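The Yellow Tray

1. Moving out

Mum left me the flat in Cularlow and, with it, the job of emptying it. I'd got as far as the yellow tray. Everything small was meant to go in there before it went anywhere else — that was her rule, keys and stamps and the good scissors, and I'd been staring at the thing since breakfast with my tea going cold.

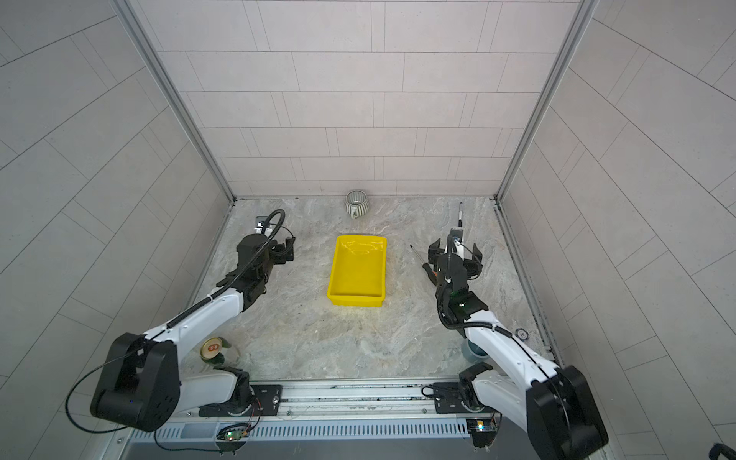
Put something in it, Hayley, Teun said down the phone, anything, a button, you just need to get started. Easy for him! He cleared his dad's whole place in Fleton in 3 hours and kept one lamp.

So I went looking for something that was neither sad nor rubbish. I found a marker for the boxes and a screwdriver with an orange and black handle, which I'm fairly sure she borrowed from number 123 and never gave back. I got them as far as the tray and couldn't drop them in. The striped cup was still by the tiles, and I had a sudden silly feeling that it ought to go first.
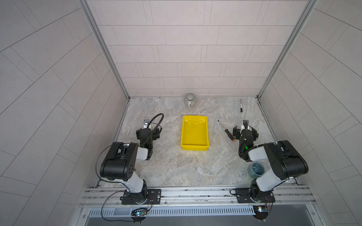
2. Number 123

The woman who opened the door had never seen that screwdriver in her life, but she put the kettle on anyway.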